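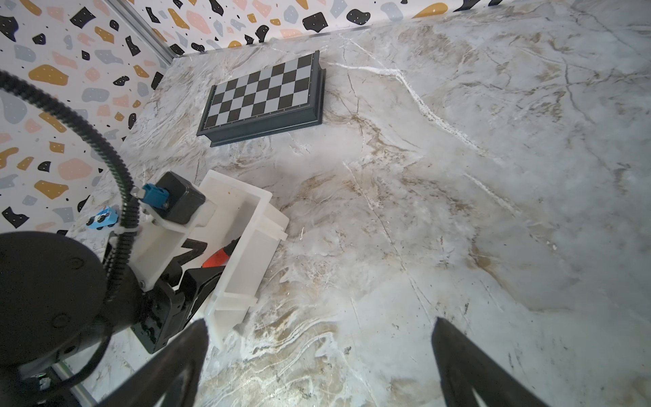

One Lokdale owner wrote to us that the magnets hold so well she stopped packing the pieces away between games, and asked if that does the hinge any harm. It doesn't, as long as the board stays open and flat. Fold it with pieces still standing and you will pinch them.

4. Setting out the chess corner

4.1 Wipe the marble-look top with a soft cloth and let it dry. Grit under the board will scratch it.

4.2 Set the Pretorius folding board toward the back wall, 60 mm clear of the Sosby panels, so the lid can swing.

4.3 Put the Steketti tray in front of it. Captured pieces go here, and so does the screwdriver while you work on the hinge.

CAUTION: Keep magnets 300 mm away from bank cards.
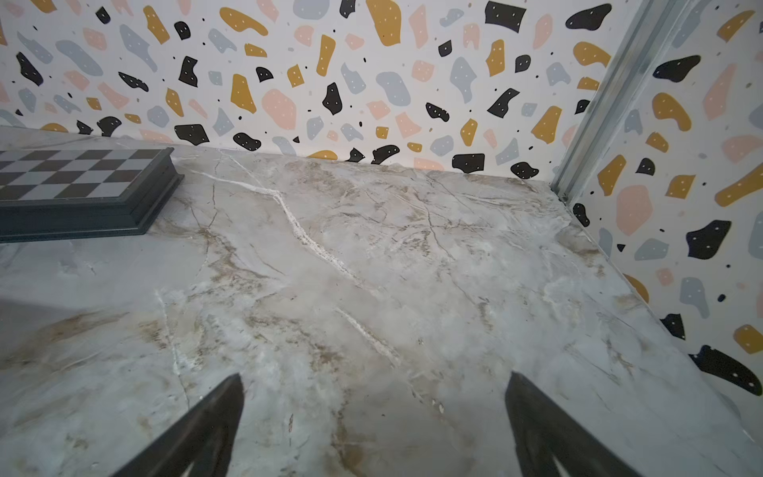

Placing the board is the fun part, and it's worth trying a few spots before you settle! Sit down, reach for the far rank, and shift things until your arm feels easy. The pattern on the top helps you find the place again after cleaning - with the board in the back left corner, the bright white vein starts just to its right and runs off diagonally toward the middle. Pick a mark like that and you can skip the ruler.

4.4 Check the hinge screws. Turn each one until it just stops, then leave it alone. Overtightening splits the rim.

4.5 Stand all the pieces on their squares and slide the board gently from side to side. Any piece that wanders needs a new magnet (part 28 in the spares list).
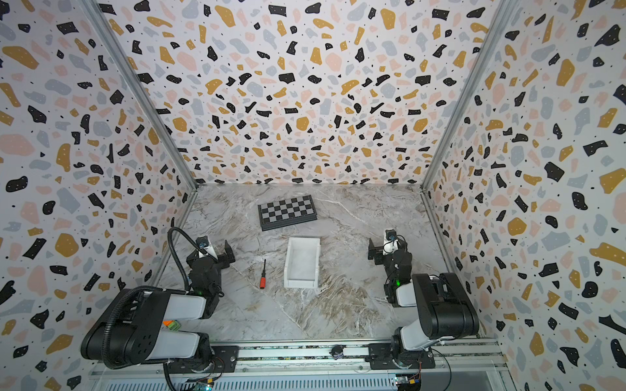 Can the board be stored on its edge?
Store it flat, closed and latched. On edge, the pieces slide to one side and the felt wears through much sooner.

NOTE: The latch is stiff at first and loosens up nicely with use.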